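Keeping a Worktable Usable

Trí Nghiêm has worked at the same table for eight years. It came out of a school that was being refitted, and a date stamped under the top says 1935. He paid $231 for it, which he thought was too much at the time. Today he runs a small repair and finishing shop called Potach, and most of what leaves the shop has spent a few hours on that table.

I asked him first why he covers it. "I like the wood, and I'd like to keep it," he said. "For the first year I worked straight on it. There's a ring at one end from a can of stain, and a row of knife cuts from a week when I was trimming veneer. I sanded the ring twice. It's still there."

He tried newspaper, then an old bedsheet, then cardboard. Newspaper left ink on pale wood. The sheet slid around. Cardboard worked until it got damp, and then it curled at the corners and he kept catching his sleeves on it. He bought his first gray mat in March of his second year in business, and he has used mats ever since.

"Gray is easy on the eyes," he said. "I had a green one from Lindemann for a while and every color I put on it looked wrong. You pick a varnish under those conditions and you're sorry when you take the piece outside."

One mat wasn't wide enough, so he uses two, laid side by side. I wondered about the join. Trí said it bothered him at first, and he once taped the whole length of it down. The tape collected dust and had to be peeled off in bits. Now he lets the two mats meet and leaves it at that. Small screws go in a tin, never loose on the mat, and anything that needs a flat surface goes fully on one side or the other.

He also uses tape to mark spots. "Red, always. I can find it without my glasses. I put down a couple of short strips, one over the other. I don't measure it. If the edge comes out crooked, fine, I only need to see it." 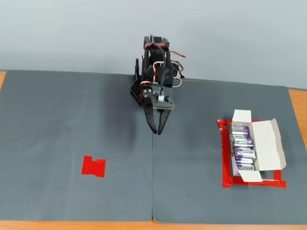 Cleaning

The mats get brushed off at the end of the day with a soft hand brush. He wipes them with a damp cloth when they need it, and he lets them dry before he puts anything back. He doesn't use solvent. He did once, with a product called Solten that he keeps for brass, and it left a shiny patch the size of a saucer.

Creases are harder. The mats were shipped folded, and he has never gotten them completely flat. "I put books on them over a weekend. It helped a little. A crease doesn't hurt anything unless you're drawing a line across it."

He doesn't worry about specks and smudges. A customer once asked him whether the mats shouldn't be replaced, and he told her they were for working on.

What he would buy again

He would buy the same kind of mat, he said, but he would ask for it rolled. He has looked at the one-piece covers in the Foltano catalog, which would do away with the join. The trouble is the price, and getting one up the stairs.

The table itself is staying. He lifts the mats every couple of months, sweeps underneath, and rubs a little wax into the top before they go back down.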